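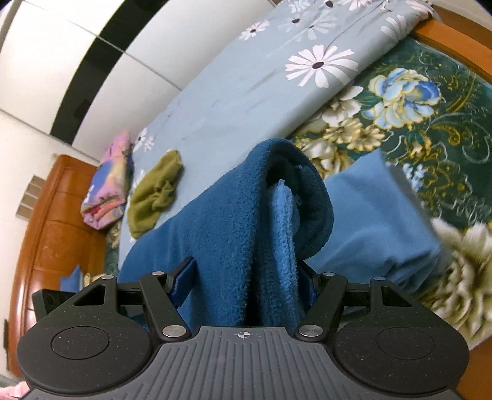 Blue fleece held in a gripper, in front of the daisy-print sheet. Bedroom textiles, Coughlan House.

Bedroom Textiles: Gallery

The Coughlan Household Collection records the ordinary furnishings of lived-in rooms. It now holds 3,323 catalogued entries, of which 184 relate to bedding, bedspreads and blankets. This page presents part of the bedroom section, prepared for readers who wish to consult the material without visiting the reading room.

Entries are arranged by room. Within each room the bedclothes are listed first, followed by loose items such as throws, garments and knitted pieces. Titles are given in plain terms, and trade names are used only where a label has been read by a member of staff.

The sheet
Pale blue, printed with white daisies. The flowers have dark centres and slender grey stems, and they vary in size across the cloth. Small floral prints on a pale ground are well represented in the collection and may be compared with the Bestidano bequest, which is listed separately under table and bed linen.

The fleece
Blue, with a fuzzy pile and a lighter blue lining that shows where the fabric doubles back. Fleece is entered under blankets and throws unless its original use has been established. Readers searching the catalogue for warm coverings are advised to consult both that heading and the heading for garments, as older entries were not always divided in the same way.

The handling of fleece is described in section 8 of the Punitz guide to household textiles, copies of which are available at the enquiry desk. The guide recommends that pieces be folded without pressure, stored away from direct light and kept apart from anything with an open weave. Pilling is recorded as part of the condition of the piece and is not removed.

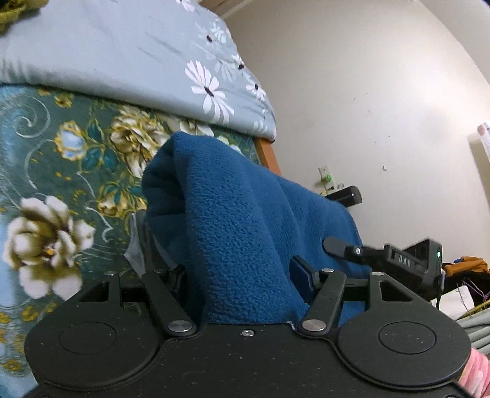
Bedspreads and comforters form the largest group in this section. They are described by ground colour first and by pattern second, so that a teal bedspread with peony-like flowers will be found under teal, and a grey-blue comforter with daisies under grey. Where two or more patterns are in use on the same bed, each piece receives its own entry and the entries are linked. The arrangement of the bed is noted as found, including any item that has been left folded on top.

Knitted pieces are catalogued by colour and, where it can be determined, by stitch. A piece whose purpose is uncertain is entered simply as a knitted item until it has been examined.

Bed frames are included in the furniture section. The entry gives the general colour of the wood, and the species is added only after inspection.

Using the gallery
Images may be reproduced for private study and for teaching. Requests for publication should be made in writing to Casimiro Robles, Keeper of Furnishings, and should state the title of the entry and the intended use. Applications received before the end of July will be considered for the autumn list.

The Jadulance Reading Room is open to registered readers from 10 am until 4 pm. Printed catalogues may be consulted there on request. Textile samples are brought from the store by appointment, and readers are asked to leave bags and coats in the lobby.

Next gallery: Kitchen and Scullery
Previous gallery: Hallways and Landings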